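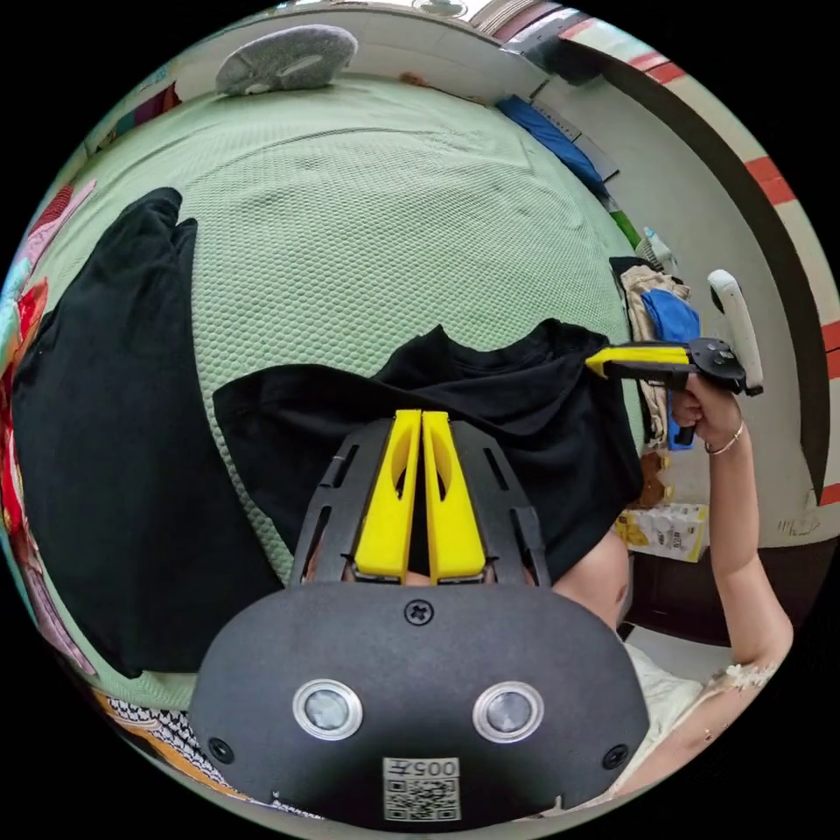

Schwarzes T-Shirt auf dem Bett

Magazin > Wohnen und Haushalt > Textilien

Aktuelles Themen Hefte Abonnement Kontakt

Das lange Leben der Baumwolle

10. März 2022

Der private Kleiderschrank gehört zu den am wenigsten untersuchten Lagerräumen des Haushalts. Wie lange ein Kleidungsstück getragen wird, wann es in die hinteren Fächer wandert und aus welchem Anlass es schließlich ausgesondert wird, entzog sich bislang weitgehend der Beobachtung. Das Textilarchiv Sostevow hat nun die Ergebnisse einer Befragung vorgelegt, an der sich 200 Haushalte über einen Zeitraum von sieben Jahren beteiligt haben.

Im Mittelpunkt steht das einfache Baumwollhemd mit kurzem Ärmel. Es wird in großer Zahl gekauft, selten repariert und häufig ohne erkennbaren Schaden abgelegt. Die Teilnehmenden nannten als Grund vor allem den Verlust der Form: verzogene Säume, geweitete Kragen, verdrehte Seitennähte. Löcher und Flecken spielten eine geringere Rolle, als das Archiv zu Beginn der Erhebung angenommen hatte.

Für die Pflege ergibt sich daraus eine bekannte, im Alltag jedoch oft vernachlässigte Folgerung. Trikotware sollte nach dem Waschen in Form gezogen und möglichst liegend getrocknet werden. Dunkle Stoffe werden auf links gewendet und mit ähnlichen Farben gewaschen.
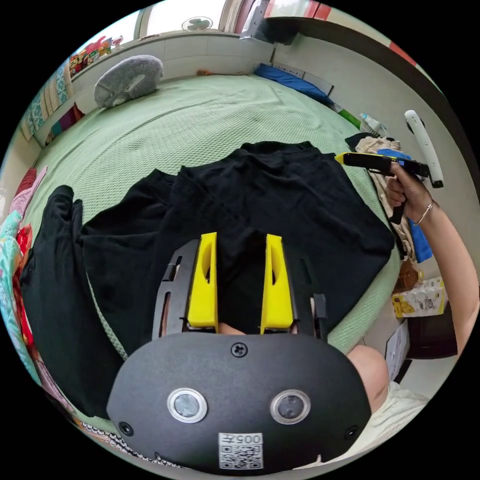 Aufbewahren und Ordnen

Die Sammlung in Sostevow umfasst mittlerweile 3000 Stücke, überwiegend Alltagskleidung aus privaten Nachlässen. Sie wird liegend aufbewahrt, in flachen Kartons und mit säurefreiem Papier zwischen den Lagen. Für Wohnungen ist dieser Aufwand nicht vorgesehen. Das Archiv empfiehlt gleichwohl, schwere Strickwaren nicht zu hängen und Faltkanten gelegentlich zu versetzen — insbesondere bei Stücken, die nur in einer Jahreszeit getragen werden.

Einen anderen Weg verfolgt die Werkstatt Prillby. Sie nimmt gebrauchte Oberteile an, bessert Nähte und Bündchen aus und gibt die Ware an den Handel zurück. Das Haus Saarinen führt sie seit Dezember in sieben Filialen. Über die Absatzzahlen äußern sich beide Seiten bisher nicht. 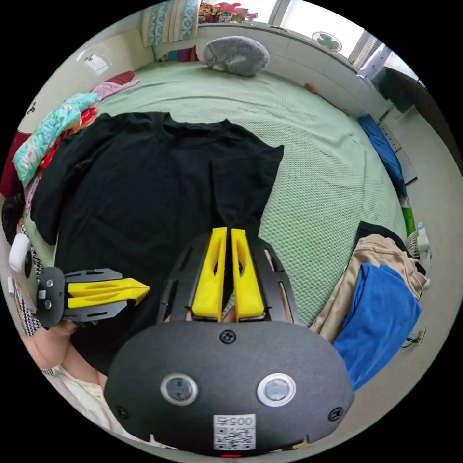

Was am Ende bleibt

Nicht jedes Stück lässt sich erhalten. Der Verwerter Wultar trennt ausgesonderte Baumwolle nach Farbe und Faserlänge und verarbeitet sie zu Putztüchern und Dämmvlies. Mischgewebe bereiten weiterhin Schwierigkeiten, ebenso großflächige Aufdrucke, die vor der Zerfaserung herausgeschnitten werden müssen.

Die vollständige Auswertung kann im Lesesaal des Textilarchivs nach Voranmeldung eingesehen werden. Eine Fortsetzung der Befragung, dann unter Einbeziehung von Bettwäsche und Frottierwaren, ist in Vorbereitung.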